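Bean supper returns to Roltness hall
2 min read
48 shares | 3 comments

The Roltness bean supper is back on Saturday 24 July, with tickets on sale from Monday at the hall and at the Zakwood farm shop.

The supper was last held two years ago and drew more than 200 people over the evening. Places are fewer this year, with two sittings at 5.30pm and 7.30pm and tables of eight.

The main dish will again be black bean stew, served with rice, cabbage and flatbread. Darius Neagu, who is running the kitchen, has spent the past week working out portions. Dried beans are being weighed by the bowl before they go in to soak, so that each pot starts with the same amount.

"In the past we went by eye, and the second sitting got the thin end of it," he said. "Beans swell a lot overnight. If you are out by a handful at the start, you are out by several plates at the end."

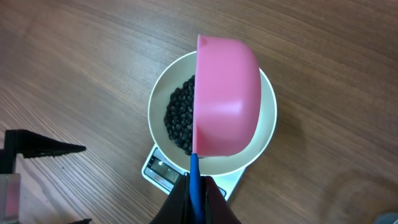

Roltness Community Kitchen

Mr Neagu said the recipe came from the Căpraru family, who cooked at the first suppers, and had been changed very little. The bacon is now left out of the main pots and offered on the side - a request that came up at the last supper.

Soaking starts on the Friday afternoon and the pots go on at 9am the next day. Anyone who can lend a large lidded pan is asked to bring it to the hall by Thursday evening, with a name taped to the handle.

Parking at the hall is limited. A minibus will leave Nanville green at 5pm and 7pm, and will make the return trip after each sitting. Tickets include a pudding and a hot drink.

Comments (3)

marjorie_t
Glad the bacon is on the side now. Will there be a children's portion?

Pete from Nanville
Does the 7pm bus wait for the raffle or go straight after pudding?

Lowfield
I have a big jam pan but no lid for it. Any use?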